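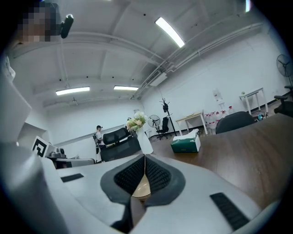

The open day at Rirkalell started in May as a small idea of Alby Harawira, who wanted the neighbors to see what his team is doing behind the door. The rooms have an arched white ceiling with a fan on the wall, and a vase of flowers stands near the tools, so my first feeling was that I had come to an ordinary office. Then a young man from the team let me hold one of the grippers. It is white and smooth, with strips of black rubber on it, and its two dark pads close like the beak of a bird. I was clumsy with it for some 67 seconds.

The project has the name Brukis. People do simple housework with the grippers in their hands, and from these recordings a robot must later learn the same movements. Harawira told me that the team needs 700 recordings for each task. For the task with bowls they had 504 on the morning of my visit.

"The robot does not know what a bowl is," he said. "It knows only what we show it, so we show it slowly."
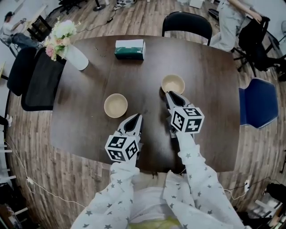

Two grippers and two small bowls on the table at Rirkalell. The right one is touching the rim of its bowl.

I asked if the work is boring. Harawira laughed and said that the first hour is nice and the second one is long - after this he sends everybody for tea. He came to robots from a company called Atero, where he repaired elevators, and he still speaks about machines as a repairman does, with patience and a little suspicion.

The visitors could ask anything they liked. A lady next to me wanted to know when the robot will wash her dishes. Harawira answered that he would not promise her a year. She wrote her address on a paper for him anyway, and he put it in his shirt pocket.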